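Minutes of the Trakow Public Policy Forum, May session

Present: Catherine Geddes (chair), Murdo Imrie, Tomoyo Kuroda. Apologies: Morven Dow.

The minutes of the previous session were approved. Ms. Kuroda reported 300 signatures on the petition for longer early voting hours.

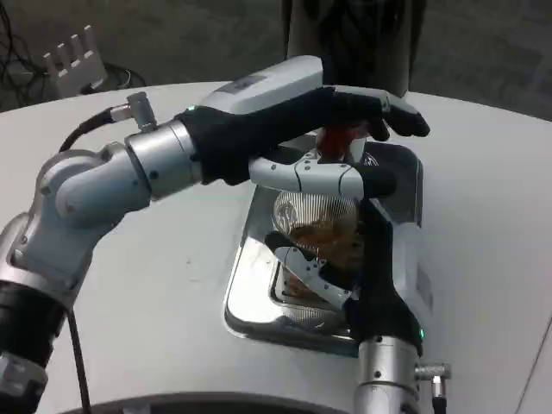 Mr. Imrie moved that the forum ask the county for 2 more polling sites. Members discussed parking and access at each site. Ms. Geddes asked that refreshments at the public hearing be limited to cold drinks – clear plastic cups of the kind shown would be suitable. The motion carried, 17 to 10.

The session closed at 10 p.m.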